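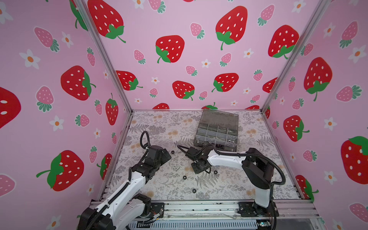

Fixed-camera view of the Juvodari cell, both arms out over the floor panel, organizer at the back right.

Thread: Planner keeps stealing the middle of the workspace

torque_wench
Two arms, one shared floor, small parts to pick up and put in the organizer. Each arm plans beautifully on its own. Put them together and the left one claims the centre, the right one politely waits, and then the lock times out and they both go for it. I'm running the Broseo planner with a single shared-zone lock, 4 second timeout. Has anyone got a saner scheme?

mulga_dev
Your timeout is releasing the lock while the arm holding it is still in there. That's a starting pistol. Don't release on time, release on measured joint position.

torque_wench
I know it's wrong, I inherited it. The comment above it says "temporary" and is dated March. It does not say which March.

Arne Strobel
I'd drop the lock altogether and plan both arms as one system. Chiba does this out of the box. You get one trajectory with shared timing and the argument over the middle goes away.

mulga_dev
You also get to wait for it. Every time a nut gets nudged you're replanning for the whole lot, and both arms stand there like blokes at a roadworks.

Arne Strobel
My replans come back before the gripper has finished opening. If yours are slow, look at your collision meshes. Most people feed it the raw CAD, every fillet and screw hole, and then blame the planner.

torque_wench
...I may be feeding it the raw CAD.

pixelwallaby
Different question. What's your detector doing with that wallpaper? Strawberries on three walls, fern print on the floor. Mine would have a lie down.

torque_wench
Walls are fine, I mask everything above the floor line. The ferns are the trouble. Black nuts on pale grey and beige should be easy, but at confidence 17 I get a hex nut at every other leaf tip, and if I raise it I lose the screw.

pixelwallaby
Plustex has a background subtraction node. Grab an empty-floor reference at startup and diff against it. It falls over if the lights change, so lock your exposure first.

mulga_dev
Or put down a plain mat.

torque_wench
The pattern stays. If it only works on a plain mat it doesn't work.

Arne Strobel
Agreed on the mat. Mildly alarmed to be agreeing with anyone.

mulga_dev
Fine. Watch the clear organizer too — if you're using depth, the lid will come back as holes and the planner will cheerfully route a wrist through it. Add it as a fixed box by hand.

torque_wench
Box added, meshes swapped for convex hulls, timeout deleted. Trying Chiba on a branch tonight. The position-based lock is staying on main until I trust it.

Arne Strobel
Post your replan times when you have them, with the hulls and without.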